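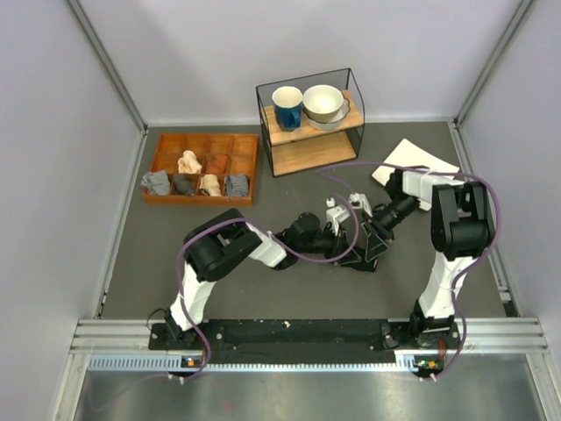
Shared-workspace rules for two-arm robots

Shared-workspace rules are the house rules a pair of robot arms works under when both can reach the same spot. I've been editing these pages for a while, and this is the topic I get the most mail about, so I'll keep it plain.

Origins

The set most small labs borrow from is the Lamwood list. Janaka Sheikh wrote the first version one February for a laundry-sorting project called Kisura, and it had 72 rules (I've read them all, and plenty are about tape). The current one has 5 — much easier to live with.

The rules

1. Each arm has a home side. Crossing the middle is fine for a handover or a two-handed fold.
2. When the grippers meet, both arms drop to the slow speed.
3. Cables get tied to the forearm, with enough slack for the widest reach.
4. Trays and racks go back to their marked spots before every run.
5. People keep their hands out until both arms are parked.
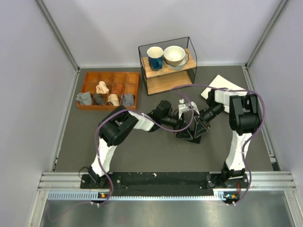 Two arms with their grippers close together, beside a sorting tray and a dish rack.

In practice

Rule 2 is the one people argue over. The Davomer team logged 1,018 runs under it and kept it, though they grumbled about the wait. Roy, a smaller project, skips it for soft things like cloth. I can see their point, but I'd still go slow — a bent finger costs me an afternoon!

Rule 4 sounds fussy until you try comparing run 100 with run 5 and the tray has wandered.

See also: Handover speed; Cable slack; Parking positions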